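Unit 4 Notes: Pattern Repeat, Scale and Estimating for Wallcoverings

Interior Finishes, second term. Bring these notes to the Tuesday workshop along with a tape, a scale rule and a calculator.

4.1 Terms

The repeat is the vertical distance between one point on a pattern and the next identical point. It is printed on the label, usually in centimetres. Older Grisar pattern books in the resource room give it in inches, so convert before you do anything else.

A straight match means the pattern lines up horizontally across the join at the same height on every drop. An offset match (also called a drop match) means each drop is shifted, normally by half the repeat. A free match has no alignment requirement. Plain textures, most grasscloths and many vertical stripes are free match.

A drop is one full-height length of paper. A mural or panel set is different again. It is supplied as numbered panels that make up a single picture and it is not estimated by repeat. Check which one you have before quoting.

4.2 Working out drops

Measure the height of the wall in at least three places and use the largest figure. Add 100 mm for trimming top and bottom. For a straight match, divide that total by the repeat, round up to the next whole number and multiply back by the repeat. The answer is your cut length.

Worked problem. The Catacutan job is a feature wall in a ground floor hallway, papered from the top of the dado to the picture rail. Height is 1246 mm. Adding the trim allowance gives 1346 mm. The repeat is 269 mm. 1346 divided by 269 is a little over 5, so round up to 6. Cut length is 6 x 269 = 1614 mm.

Most of the sixth repeat goes in the bin. Students often round down here because the overshoot is only a millimetre. Do not do this. You may get away with it on the first drop and then find the rail is out of level at the far end.

To find the number of drops, divide the wall width by the roll width and round up. Do not deduct for doors under 900 mm wide, as the offcuts above them seldom match anywhere else.
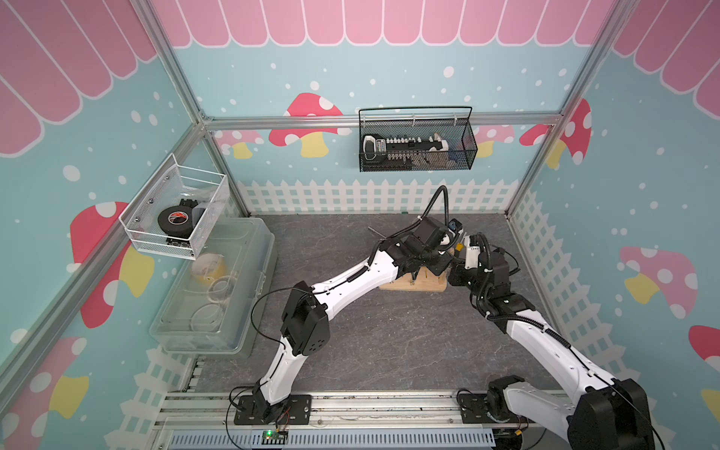
4.3 Directional and scenic designs

Gebhard Danzer's chapter in the course reader divides printed papers into those with a direction and those without. A dot or a small geometric can often be hung either way up, and the reader has a table of these. A scenic design has a ground line and a top line, and both have to land in the right place on the wall. The pale teal paper with the mushrooms is a clear case: the pink scalloped awning belongs along the top and the picket fence along the bottom, so any height adjustment has to be taken out of the dotted background between them. If you trim the top to suit a low ceiling you lose the scallops, and the eye picks that up straight away. Set out from whichever edge is more visible in the finished room, and mark a level line right around before hanging the first drop.

Corners need thought with this kind of design. No internal corner is truly plumb. Wrap 10 to 15 mm past the corner, cut, and start the next wall from a fresh plumb line, overlapping the wrap. Horizontal features should meet at the corner at the same height. A small loss across the width is acceptable.

4.4 Scale and colour

Large motifs need viewing distance. In a room where the longest view is under 2000 mm, hang a sample at full size and stand back from it before committing. Photographs in catalogues are a poor guide, and the Gedthorpe books in particular tend to show large florals in very big rooms.

Colour should be judged under the lighting the room will have. Take the sample to the site in the morning and again late in the afternoon. Greens and teals shift the most under warm lamps.

4.5 Batch numbers

Every roll carries a batch number. Order all rolls at once, check the numbers on delivery and write them on the job sheet. Add one spare roll for every job over six rolls. Grokent will take back unopened rolls within the return period if the labels are intact, so do not unwrap the spare.

Exercises (due last class in August)

1. A wall is 2430 mm high with a straight match repeat of 640 mm. Find the cut length.

2. Repeat question 1 for a half-drop match and explain why the second roll may be used more economically if you cut from two rolls in turn.

3. An alcove is 113 cm wide. The paper is 52 cm wide. Sketch two ways of placing the joins and say which you would choose.

4. Read Danzer, pages 40 to 52, on plumb lines and out-of-square rooms.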